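Open Day at the Harries Building: Student Robots in the Kitchen

I got to the Harries building a little after ten on Saturday, September 20, 2025, with my nephew, a bag of pretzels and no real plan. The parking lot was already full. We ended up by the tennis courts and walked back, and by then the line at the front door had gone down, so that worked out fine.

Downstairs was mostly posters and a bridge-building table for younger kids (popsicle sticks, a bucket of sand, a lot of yelling). We stayed longer than I expected. But the thing I'd come for was up on the second floor, where the robotics class shows its term projects. The room holds maybe three rows of people standing, and we had to wait for the group ahead of us to come out.

The class is run by Zofia Jasińska, and she has the kind of energy that makes you want to sign up on the spot. She started it in May with a short summer session and now it meets twice a week. Students work in teams, and each team picks a household chore and tries to get an arm to do it. One team is called Furkach, after somebody's cat. They chose dishes. The other team I talked to, Ilel, chose putting groceries away, and they were very polite about thinking dishes was the easier job.

I'd pictured something on wheels with a face, I guess. What you get is a proper arm, bolted down, with a little kitchen laid out in front of it, and I loved it right away! There's a dish rack with a blue plate and a yellow one, mugs on a stand, a wicker tray with corn on the cob. My nephew wanted to know who was going to eat the corn.

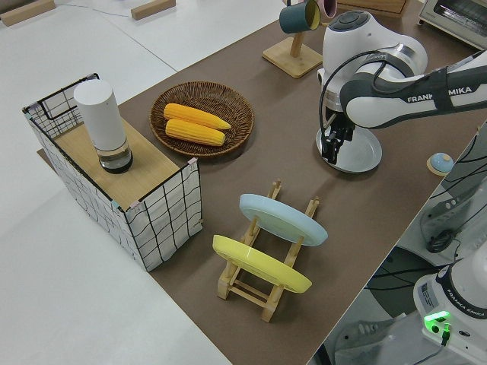
Talking to the Furkach team

The silver plate is the one they worry about. It lies flat, so there isn't much of an edge for the two fingers to get under, and it's shiny, which they said confuses the camera side of things. One of the students has kept a notebook since the first week, every attempt written down in pencil, 261 of them so far. She let me flip through it. Some entries just say "no." One says "NO" with a drawing of a plate with wings.

I asked what a good day looks like and got three different answers at once. The one I followed best was that they want 100 tries in a row on the rack plates with nobody touching the keyboard. They aren't there yet, but they were so cheerful about it that I'm rooting for them.

The part I keep thinking about is how much of the work is plain arranging. They'll shift the tray a couple of inches, run it again, shift it back. My nephew, who can't sit through a haircut, watched this for most of half an hour and asked better questions than I did.

Before you go

The next open day is in spring. Go early, skip the elevator, and bring cash for the Ultier coffee cart out front (good cinnamon rolls). They had over 170 visitors before lunch, according to the sign-in desk, and the upstairs room gets warm.

Comments (3)

marcy_t
We were there in the afternoon and my daughter hasn't stopped talking about it. Do you know if the class takes ninth graders?

Dale R.
The plate with wings!! I saw that notebook too. Somebody should frame that page.

pennyloaf
Parking by the tennis courts is permit only on weekdays, just so people know. Saturdays are fine.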